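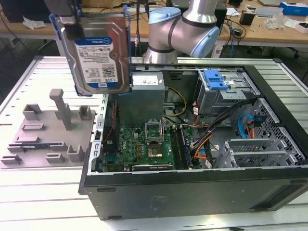
The leader arm took us one morning to get used to, and after this our technicians stopped asking for the programmer, a customer in the repair trade wrote to us. The same customer also told us that the gripper trigger was too stiff in the first delivery, and this was correct. The spring was changed in October, and all kits are now delivered with the softer one.

Print this page | E-mail this page

Prevus Teaching Kit for Robot Arms

Prevus is a set of equipment for showing a task to a robot arm. The operator can show it in two ways: by holding the arm directly and leading it by hand, or by moving a small leader arm at a separate desk, while the real arm follows. Both ways write to the same kind of recording, so they can be mixed in one project. The kit is developed and assembled by Maeng in our workshop in Kirkcombe.

The kit is made for tasks which are difficult to describe in coordinates. Working on the inside of a desktop computer is a good case. A drive in its carrier must go in and out of a narrow cage, close to cables that never lie twice in the same way, and there are latches which want to be pushed from one certain side. A person does this without much thinking. To write it as a program takes many days, and the program is good only for one model of the computer.

What is in the kit

Leader arm with table clamp and gripper trigger
Hand-guiding handle with two buttons (record, gripper)
Wrist camera with short bracket
Fixed camera with stand
Foot pedal
Recorder unit with the Pornia software installed
Cable set and one spare trigger spring
Printed manual

The robot arm, the gripper and the worktable are not included. Please look at the section about compatibility before you order.

Teaching by hand

The hand-guiding handle is mounted between the flange of the arm and the gripper. When the operator holds the handle and presses the pedal, the arm becomes light and can be moved freely. When the pedal is released, the arm stays where it is.

We recommend this way for large movements, for approach paths and for every place where the operator wants to feel the contact. It is also the easiest way to learn for a person who has never worked with a robot. The weak point is that the operator stands near the table, and the hands are often visible to the fixed camera. If the recordings are used later for training a model from camera pictures, this can be a problem, and teaching by remote control is then the better choice.

Teaching by remote control

The leader arm has the same order of joints as the real arm, in small size. The operator sits at the desk, takes the grip, and the real arm makes the same movement. The scale can be changed in Pornia. At full scale the movement is the same as that of the hand. At fine scale the real arm moves much less than the hand, and this is very useful at the moment when a carrier must meet its rails.

The trigger controls the opening of the gripper in a continuous way. It is possible to close the fingers slowly until they touch the part, and to wait there. We advise beginners to practice only this for a while, with a piece of foam, before they take a real part.

The leader arm does not give the contact force back to the hand. Instead of this, the grip makes a vibration which becomes stronger when the force at the wrist increases. Some operators switch it off after the first days and look only at the camera. Both habits are fine.

The view from the wrist

The wrist camera is mounted close to the fingers and moves together with them. In narrow places it is the more important one of the two cameras, for the operator and also for the recording. The fixed camera shows where the arm is in relation to the whole computer, but it cannot see well what happens between a fingertip and a latch.

The bracket can be turned in steps. For work with drives we set it so that the fingertip and the part are both in the picture also when the wrist is tilted. A part of the picture is then always filled by the gripper itself. Please do not try to avoid this completely, because the position of the finger links tells the operator how much the gripper is open. 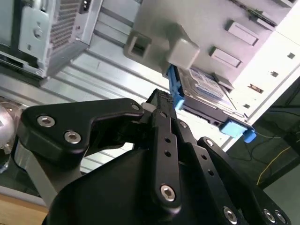 Lighting

A normal room light from the ceiling is sufficient for most tables. Bare metal panels reflect strongly and may look too bright in the wrist picture, while the space beside the case becomes dark. In Pornia you can fix the exposure before the recording starts. We recommend to do so, as the automatic exposure changes each time when the arm comes near to the metal, and the recordings are then not similar to each other.

Recording with Pornia

Pornia runs on the recorder unit and is opened in the browser of any computer in the same network. It stores the joint positions, the gripper opening, the wrist force and both camera streams with one common clock. The joint data is recorded at 100 Hz.

One recording is called a showing. It begins with the first press on the pedal and ends with a double press. After each showing, Pornia asks for one of three marks: keep, keep with remark, or discard. The remark can be typed later, but from our experience it is better to type it immediately. After a long session it is hard to remember which showing was the one where the cable was in the way.

Showings can be exported in open file formats. No license from us is needed to read them.

How many showings are needed

This is the question we receive most often, and the answer depends on the task. For simple replay, one good showing is enough, if the part always stands in the same place. For training a model, we can only report our own work. For our test task with a drive carrier we kept 672 showings, made by several operators over a few weeks. We would not promise that the same number is right for your task.

What we can say is that variety helps. Move the computer a little on the table between the showings. Let the cables fall as they want. Let also the slower operators take part, as their movements are often cleaner than those of the fast ones.

Preparing the table

A slotted aluminum table is the most practical base, because the fixtures can be shifted and clamped again without drilling. For the computer itself, we let it lie on the side with the panel removed and the interior facing up. It should not slide when a latch is pushed. Two simple stops at the lower edge are normally sufficient.

For small parts which are taken out or wait to be put in, we use a flat printed fixture tray beside the case. The tray has holders and a few slots, and every part has its own place on it. The print files are free for kit owners, and you can change them for your own parts. Light gray material has worked well for us, as dark parts can be seen on it clearly in both cameras. 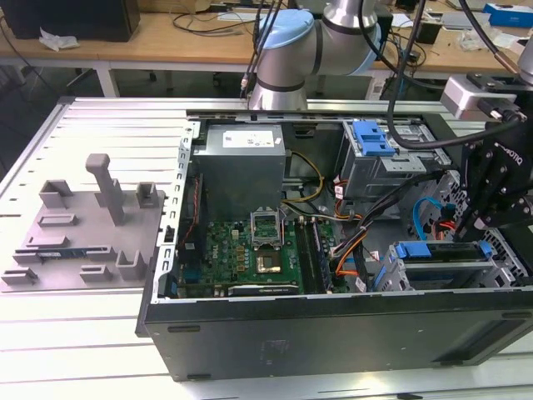

Leave enough free space on both sides of the case, so that the gripper can come down to the drive bays with the wrist tilted. The cables which run along the arm should have some reserve at each joint. Before the first showing, move the arm slowly to the farthest points of the task and look at whether any cable becomes tight. The cable clips in the kit can be opened by hand.

Please disconnect the computer from the mains before any work, and use old drives for practice. Drives do not like to be dropped, and in the first week some of them will be.

Compatibility

Prevus works with six-axis collaborative arms which have a torque or current reading at every joint and an open control interface. The present list of tested arms and grippers is sent on request. Grippers with two or three fingers can be used, if the opening can be commanded in a continuous way. Grippers with only open and closed positions will work, but the trigger then acts as a switch.

Technical data

Ways of teaching: by hand, by leader arm
Length of leader arm, stretched: 67 cm
Recording rate, joints: see the section about Pornia
Maximum load at the handle, gripper and part together: 5 kg
Cameras: one at the wrist, one fixed
Network: cable only
Use: indoor, dry rooms

Safety

The kit does not replace the safety functions of your robot. The limits of speed and force which are set in the controller of the arm stay active during the teaching, and Pornia has no possibility to change them. The emergency stop must be in reach of the operator also when the operator sits at the leader desk. If the desk is in another room, a second person must stand at the table.

Delivery and support

The kit is delivered in two cases. Installation takes normally one working day, and we can do it by video call or on your site. Support by e-mail is included in the first year. Spare handles, pedals and brackets are in stock in Kirkcombe. For the leader arm please expect a longer time, as each one is calibrated by hand after the order.

If you wish to try the kit before ordering, you may visit our workshop and bring your own part. Please write to us some days before and tell us the size and the weight of the part, so that we can prepare a holder for it.

Page updated: Dec 20, 2021

Print this page | E-mail this page

Contact | Copyright Maeng, Kirkcombe. All rights reserved. | Back to top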